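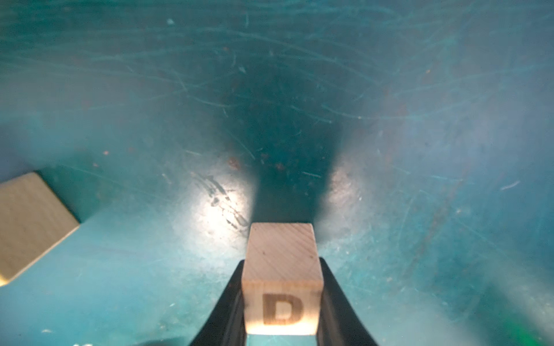

A lettered block held between the gripper's fingers, above a worktop with plenty of miles on it.

The kettle at Canitz goes on at half past six, well before the machines do, and if you want to understand how the place has changed over the past couple of years you could do worse than stand beside it with a mug and listen. The packing room used to wake up slowly and rather silently, because everyone was saving their wrists and their patience for the sorting. Now there is a good deal of chat about whose turn it is to mind the arms, and whether the one by the window is going to sulk again.

Canitz makes wooden alphabet blocks, as it has for longer than most of its staff have been alive, in a brick building on the Grolunport road with a roof that hums when the wind comes off the estuary. The blocks are cut and engraved at one end and boxed at the other. In between lies the job that everybody here has done at some point and that very few people miss: picking up each small cube, finding its letter, turning it the right way round and passing it along. You do that for a morning and you start seeing the alphabet in your porridge.

There are 2 robot arms doing most of that now, bought from a firm called Sivness after a long winter of arguing over brochures. Each has a pair of black fingers that close on a block from either side, and when the grip is good you can look down and read the letter sitting squarely between them, a D, say, dark brown against the pale wood, with the grain running slantwise across the top. A bad grip is just as easy to recognise once you have seen a few, and the people who work alongside the arms have become connoisseurs of them. They talk about a "lazy left" or a "pincher" the way other people talk about football.

The teal worktops were there before the arms were. They are scratched all over in long pale curves, so many that the light from the lamps catches on them and glares back at you, and there was talk of replacing the lot when the new equipment came in. The packers argued for keeping them and won. One woman, who has been at Canitz since she left school, told me she would have felt like a visitor in her own room with everything shiny at once, and I thought that was fair enough.

I had expected, I'll admit, to find a bit of gloom. There are 70 people on the payroll and a good many of them were frightened when the plan was first read out in the canteen on a wet Thursday. Some are still wary. A man in dispatch said he likes the arms well enough but wishes the meeting had come before the order form (he has said this to the management too, several times, and expects to go on saying it). Jobs weren't cut, though the evening shift was folded into the day one, and that suited the parents of small children far more than it suited those who had built their lives around free mornings. One of them left over it. She is still asked to the Christmas do.

What the sorters do now is harder to sum up. They look after the flow of blocks, they clear up the muddles when two cubes end up leaning together, and they spend a surprising amount of time inspecting, with proper attention, the edges and the engraving. A knot in the wrong place used to slip by at the tail end of a shift when eyes were tired. These days there is time to pick a block up, run a thumb round it and have an opinion. Rivas, the small training outfit that came in for 5 weeks over the spring, taught anyone who asked how to set a new gripping height and how to stop an arm safely and start it again. More hands went up than there were chairs.

The pay question took longer. Minding an arm was first put down at the same rate as sorting, which went down badly, and it was the autumn before a new grade was agreed. People here are still a little sore about those months, and they'd want me to mention it.

By four o'clock the sun has come round to the packing room windows and the worktops are all glare, so somebody gets up to pull the blinds. The arms don't need them pulled. The people do, and they like to see what they're checking, and then there is usually just time for another pot of tea before the last boxes go down to the van.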